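Grametgate: the table

Lalmont sells this one as its "forever" table, for 400 pounds plus 19 for delivery. I have my doubts about forever, having owned tables before. One picture so far, more in May if I still care by then.
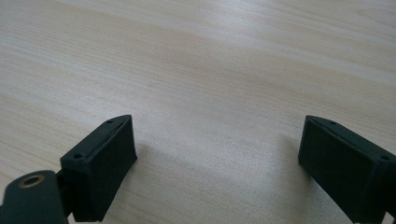

Photo: Priit Stankevičius

The top, with its fine wavy grain in tan and peach on pale beige. Pretty enough, though the middle goes nearly white under the light and I can't say I like that. The shop called the colour "warm". Warmer towards the lower corners, I'll give them that much. Ask me again after 5 years of breakfasts.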